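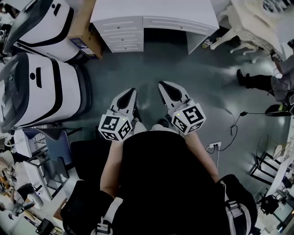

*Posted in March by the blog owner | Filed under: House stuff, Complaints*

I have now read the Prorwood home warranty contract twice, all 11 pages, and I still can't tell you what it covers. The seller threw in the first year when we bought in Sumthorpe, and our agent acted like we'd won something. Now the renewal notice is here and they want $838 for year two.

So I went back through what we got for year one. We made 3 claims. The dishwasher was denied for "lack of routine maintenance." I asked what routine maintenance a dishwasher needs and was told to check the manual. The garage door opener was approved, minus the service fee, and the fee came to more than the part. The water heater was the big one. They agreed it was dead, then said the pan, the venting and the haul-away were "code and access items" and those were on us.

There's also a cap of $2,000 per system, mentioned on page 9 and nowhere in the brochure. If the furnace goes, that gets you part of a furnace.

I know people who swear by these plans. Two houses down from us on Sutherland they had an AC compressor replaced the first summer and will tell anyone who stands still. Fine. I'd like to know how that claim would have gone if the unit had been older, or if the tech had been in a worse mood.

Drodley, the other company everyone in town seems to use, quoted me a lower price and then couldn't say whether a slab leak was included. The guy on the phone said "usually." I asked him to email me the page with "usually" on it. Still waiting.

My plan is to put the renewal money in a savings account and call a local plumber when I need one. Maybe the furnace will quit in January and I'll look dumb. It's original to the house, so I'm not ruling it out.

If you've had a claim paid in full, with no fees tacked on, leave a comment and tell me which company and what broke. Please don't send me your referral code.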